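Drerncombe Robotics Club
Home | Threads | Members | Files | Search | Log in

Subject: Re: [club-list] Sink task, where are we and what do we still need?
Date: 10 April 2025

Hi everyone,

Sorry for the long one, I had coffee too late and now you all get to suffer for it. I'm going to answer the questions from the last message in order and then add a bunch of stuff at the end that I keep meaning to write down.

> Can somebody who has been in the lab lately say what the sink task
> is at this point? I read the Graltari rules twice and I still can't
> tell if we're supposed to wash something or just clear the sink.
> Also, are we using the Buzatu planner or going back to teleop? I
> have exams until next week, but I can do code from home if someone
> tells me which branch is the live one.

OK so, first question. It's clearing! The Graltari household round has a bathroom section, and the bathroom section is all about stuff that got left where it doesn't belong. Washing was in an early draft of the rules and it got dropped (thank goodness). You start with fabric items on or in the sink, you pick them up one at a time, and they have to end up in the drop zone. Each run is 5 minutes. If the robot bumps the faucet hard enough to move the lever you lose points, and if you drag cloth across the faucet you lose the same points, which I think is harsh, but I don't write the rules.

The hard part is the pile. One sock by itself is pretty easy for us now. When it's sitting against other fabric, the planner has a terrible time deciding where one thing stops and the next one starts, and dark on dark is the worst of all. Navy next to black on that shiny white ceramic, and the segmentation just shrugs and calls the whole lump a single object. Then the gripper goes for the middle of the lump, and you can guess the rest.

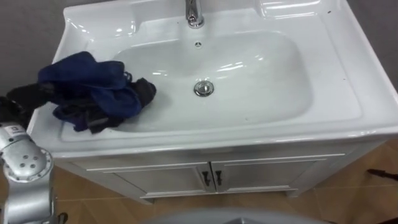

Could we sort the lump problem by pulling first and deciding later? That was the suggestion that came in on the code channel last night, and I'm pasting the rest of it so it doesn't get lost: pinch whatever is highest, lift it a little, look again, and if two things moved then set it back down and try a different spot. It costs time, but we have time, and it means the vision doesn't have to be perfect on the first look. It might also be worth turning down the overhead lights to see if the glare on the basin is what's messing up the edges.

I love this. I'd been thinking of the first look as the only look, for no good reason at all. I already have a rough version of lift-and-look on a branch called gomard-relook, and that answers the branch question too: please work off gomard-relook and leave main alone until after the July event. If you break something there, fine, that's what it's for.

On Buzatu versus teleop: both. I know, I know. The rules allow teleop for the practice division and the scores don't carry over, so we're using teleop to collect good grasps and the Buzatu planner for the real runs. Our teleop set has 86 grasps in it as of tonight. I'd like a lot more before July, and I'd like them to come from different people, since everybody drives differently. I always come in from the left and low, and I can already see the planner picking up my bad habits.

A thing I learned the slow way, for anyone who's driving: keep the arm low over the left rim and come in with the fingers almost closed. If you come in wide open you catch the rim, the wrist complains, and you get to start over. Bringing the fingers in narrow felt wrong to me for the first dozen tries and then it clicked. Also go slower than you want to on the lift. Socks let go of each other if you give them a second. 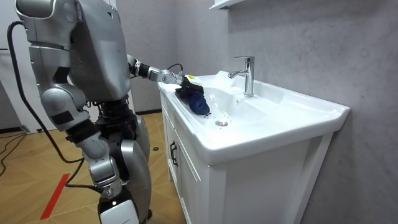
Dark blue cloth in the gripper, left side of the sink.

Other stuff, in no order:

The drop zone. We still haven't agreed on how big to make ours for practice. The rules say 40 cm on a side and we've been using whatever was lying around, which is no good. Can somebody tape out a proper square? The Gomard box in the supply closet has tape in it.

Cables. Please, please check the cables behind the robot before you turn the torso. I'm not pointing fingers, I've forgotten too. Make it the last thing you do before you hit enable.

The log files. If you run anything, even a run that dies right away, save the log with your initials and a word or two about what went wrong. "Bad" is not a word or two about what went wrong. I opened 2 logs called "bad" this week and neither one told me anything.

Glare. I'll try the lights idea the next time I'm in. If anyone has a matte shower curtain or a big sheet of paper we could hang up as a diffuser, bring it along. I'm not proud.

Travel for July. Forms are in the Files section, and I need them back with signatures. If you're not sure you're coming, fill it in anyway and write "maybe" at the top. It's much easier for me to take a name off than to add one.

And to the person with exams: good luck! The relook branch needs a timeout so it doesn't sit there lifting and lowering the same sock until the clock runs out, and that can be done from home with the simulator. The function is called pick_again and there's a comment in it that says FIX ME in capital letters, so you can't miss it. Push whenever you want and I'll run it on the real arm the next time I have the lab key.

Oh, and whoever borrowed the small hex wrenches, could I have them back before I tighten the wrist?

Talk soon!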